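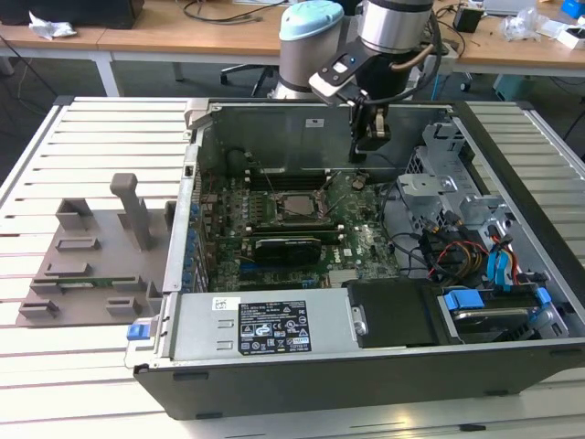 7th October

The backup job on the home server failed 3 times in September, always on the same folder. The log gave a timeout and no path, so I split the source into smaller sets and ran them one by one.

The fault was in the mail archive: 151 files with names too long for the Gikov client once the remote prefix is added. It retries each one for 40 seconds and then drops the whole set.

I shortened the prefix and moved the archive to its own nightly job. Run time is now 34 minutes. Hikier handles the same names without complaint, but its restore tool can't pull single files, so I am staying with Gikov. Retention settings are unchanged.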